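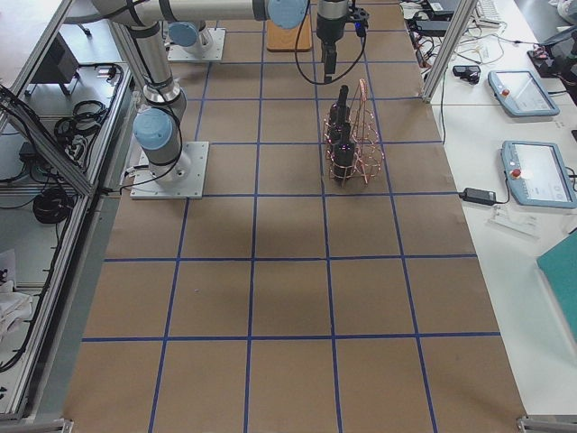
Tres botellas no son un lote, respondió Zofia Grabowska por el altavoz del teléfono, y un portabotellas de alambre no es un embalaje. Si Thaler quiere una ficha, que la ficha diga lo que hay: alambre fino de color cobre, compartimentos en bucle abierto, asa alta en arco, contenido oscuro. Lo demás es literatura y Drovitel no la factura.

El redactor anotó la frase hasta la palabra «oscuro» y tachó el resto.

La ficha llevaba por título «Transporte manual de botella en soporte abierto. Revisión 4». Las revisiones anteriores habían sido devueltas por el cliente con observaciones al margen, escritas en mayúsculas y sin firma. La primera observación pedía una definición de «manual». La segunda pedía suprimirla. La tercera afectaba a la numeración de los apartados y había costado una tarde entera, porque el índice se generaba a partir de una plantilla de Brusell que no admitía subapartados de tercer nivel.

El redactor llevaba 18 años en el oficio. Había escrito instrucciones de montaje para estanterías, protocolos de limpieza para cámaras frigoríficas y el manual de una envasadora de aceitunas que se vendió en un solo país. Nunca había escrito sobre un objeto que tuviera en casa. El portabotellas de alambre, o uno de la misma familia, estaba en su cocina, sobre el armario alto, desde que murió su padre. El del padre tenía un compartimento deformado.

Abrió el apartado 1, Objeto y alcance, y lo dejó como estaba.

En el apartado 2, Terminología, sustituyó «cesta» por «soporte». Una cesta tiene fondo continuo o lo sugiere. El soporte retiene la botella por contacto en varios puntos del contorno y deja el vidrio expuesto entre ellos. Añadió una nota: «El usuario no debe suponer protección lateral». La leyó en voz alta. Cambió «suponer» por «presuponer» y volvió a «suponer».

Zofia Grabowska seguía en línea. Se la oía teclear.

—¿Qué pone en cuadrícula? —preguntó.

—Que la superficie se cubre con papel kraft y se divide con cinta azul en dos direcciones, formando celdas iguales.

—¿Ancho de la cinta?

—No consta.

—Pues que no conste. ¿Y el origen?

El origen de coordenadas era la cuestión pendiente. Beltent, que se encargaba de la traducción a los otros idiomas, lo situaba en la esquina inferior izquierda. Brusell lo situaba en la superior, siguiendo la costumbre de sus impresos. Thaler no se había pronunciado. Entre una convención y otra, una botella depositada en la segunda fila podía acabar, sobre el papel, en el extremo opuesto de la mesa.

—Inferior izquierda —dijo el redactor.

—Con respecto a quién.

—Al operario, situado de frente al borde libre.

—Escríbelo así. Con la coma.

Lo escribió con la coma.

El apartado 3 describía la maniobra. Constaba de aproximación, toma del asa, elevación, traslado, descenso y suelta. En la revisión anterior figuraba también una fase de espera, introducida por alguien de Thaler, durante la cual el soporte permanecía suspendido a fin de que cesara la oscilación. No se indicaba la duración. El redactor había preguntado por ella en dos correos y había recibido como respuesta el mismo párrafo, copiado.

Su padre hacía esa espera. Lo recordó al releer la palabra «oscilación». Subía de la bodega con el soporte en la mano derecha, llegaba al último peldaño, se detenía y miraba las botellas hasta que dejaban de moverse. Después entraba en el comedor. De niño, el redactor había atribuido la pausa a la respiración, a la edad o al deseo de que alguien saliera a ayudarle. El vino no tenía nada de particular. Se compraba en garrafa y se trasvasaba en el fregadero con un embudo de plástico.

Restituyó la fase de espera. En el campo de duración puso: «Hasta reposo aparente del conjunto».

—«Aparente» no se puede verificar —dijo Zofia Grabowska, que leía el documento compartido a medida que cambiaba.

—Se verifica mirando.

—¿Quién mira?

—El operario.

—Entonces ponlo en requisitos del operario. Agudeza visual suficiente. Y quítalo de aquí.

Lo puso en requisitos del operario y no lo quitó de allí. Durante un rato no hubo comentarios.

El apartado 4 trataba del asa. El asa de un soporte en fila puede colocarse en el centro o en un lateral. La colocación lateral obliga a compensar con la muñeca y, cuando la carga es desigual, a compensar más. El redactor incluyó un esquema de fuerzas con dos flechas. Consideró añadir una tercera y consultó la norma interna de Drovitel, que limitaba los esquemas a lo necesario para la comprensión del texto. Dejó dos.

En cuanto a la carga desigual, propuso el orden siguiente. Primero se llena el compartimento más próximo al asa. Después, el contiguo. El último se llena solo si los anteriores están ocupados. Para vaciar se procede a la inversa. La tabla adjunta recogía las combinaciones permitidas y dejaba una columna para observaciones, que en la mayoría de las filas quedaría en blanco.

El padre las llenaba al revés. Empezaba por el compartimento alejado, que era el deformado, y metía en él la botella de cuello más estrecho, sujetándola con un trapo doblado. El trapo no figuraba en ninguna tabla. Se lavaba con los demás y volvía siempre al mismo sitio, al gancho que había detrás de la puerta.

A las ocho de la tarde llegó un correo de Thaler. Solicitaba que la ficha no superase las 2000 palabras, tablas incluidas, y que en el apartado de materiales no se dijera «cobre». El color no acreditaba el metal. El redactor estuvo de acuerdo. Escribió «alambre de tono cobrizo» y buscó las demás apariciones del término. Encontró una en el pie de la tabla y otra en los metadatos, donde nadie la habría leído.

—La botella —dijo Zofia Grabowska—. Falta la botella.

—Está en el 5.

—En el 5 pone «recipiente de vidrio oscuro, prácticamente negro». ¿Sabemos que es vidrio?

El redactor abrió la carpeta del proyecto. Había hojas de pedido, un plano acotado de la mesa y un albarán a nombre de Brusell donde se leía «botellas, surtido». El albarán no especificaba el material. Tampoco especificaba si iban llenas.

—No.

—Pues «botella oscura». Y un campo para el estado de llenado, a rellenar por el operario.

—¿Cómo va a saberlo el operario, si es oscura?

—Por el peso.

—No tenemos el peso.

—Entonces que deje el campo en blanco y firme al lado.

Creó el campo. Le asignó 40 caracteres, el máximo que permitía la plantilla.

El apartado 6, Superficie de destino, era el más corto. Exigía que la celda receptora estuviera libre antes del inicio de la maniobra, que el papel no presentara arrugas y que la cinta estuviera adherida en toda su longitud. Si la base del soporte era mayor que una celda, se admitía la ocupación de las colindantes. Beltent había preguntado si «colindante» incluía las diagonales. El redactor contestó que sí. Después se levantó, fue a la cocina y puso el soporte de su padre sobre las baldosas del suelo, que eran cuadradas, para comprobarlo. Ocupaba dos en línea y pisaba la junta de la tercera. Con las diagonales no tenía ninguna relación.

Volvió a la mesa y corrigió la respuesta a Beltent.

—¿Dónde estabas? —preguntó Zofia Grabowska.

—Comprobando el 6.

—¿Con qué?

—Con uno que tengo.

Ella dejó de teclear.

—¿Y se lleva bien?

El redactor pensó la respuesta. El asa le quedaba alta para el brazo y el alambre marcaba los dedos en cuanto se pasaba del pasillo. Vacío, el soporte vibraba con un sonido que no había oído en ninguna otra cosa. Lo había bajado del armario para la comprobación y, mientras lo llevaba, se había parado en la puerta sin botellas que mirar.

—Se lleva —dijo.

—Ponlo en observaciones.

—¿El qué?

—Lo que sea que estés pensando. Hay una columna entera en blanco.

Desplazó el cursor hasta la tabla. La fila correspondía a la combinación completa, todos los compartimentos ocupados. Escribió: «En caso de holgura excesiva en un compartimento, se admite la interposición de un paño doblado». Comprobó que la celda no desbordaba. Pasó el corrector ortográfico, que propuso «imposición», y lo rechazó.

La revisión se cerró a las diez menos cuarto. Thaler la devolvió en julio con una sola observación, en mayúsculas y sin firma, junto a la fila del paño. Pedía que se indicara el color.

El redactor fue a mirar detrás de la puerta.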